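Cuvunel Household Waste Diary Dataset: README
Version 2, released in July 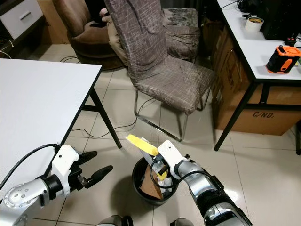 Vasylyna Fedoruk
Data Steward, Hakotar Institute for Household Studies

Summary

The dataset contains written diaries of what households threw away, kept over 45 days. It was compiled for the study of food waste, packaging and sorting habits in rented homes. A total of 272 households took part. Each row in the main table is one diary entry.

Contents

entries.csv: the diary entries, one per row
households.csv: size of household, type of home, access to a garden
codes.csv: the 78 item codes used, with short definitions
notes.txt: changes made between versions 1 and 2

Collection

Households were recruited by letter in the Illo and Nguyen-Tran districts. Each received a paper diary and a kitchen scale. Entries were to be made before 9 pm each day. Weights are given in grams. Where a household did not weigh an item, the weight field is blank and must not be read as zero.

Paper diaries were typed up by two members of staff working separately. Differences were settled by Chelsea Dawber, who also maintained the code list.

Changes in this version

Codes for tea bags and coffee grounds have been split. Entries above 2,000 grams were checked against the paper diaries, and typing errors were corrected. Garden waste has been moved to its own code and may be left out of kitchen totals.

Known limits

Households with children under five are under-represented. Drinks poured down the sink were recorded unevenly, and the Institute advises against using code LQ for comparison between districts. Several diaries have gaps during school holidays. Spelling in the free text column has been left as written.

Privacy

Names, addresses and flat numbers have been removed. Users must not attempt to identify any household.

Use and citation

The data may be used for teaching and research without charge. Published work should cite the dataset by its full title and version. Corrections should be sent in writing to the Data Steward, quoting the entry number.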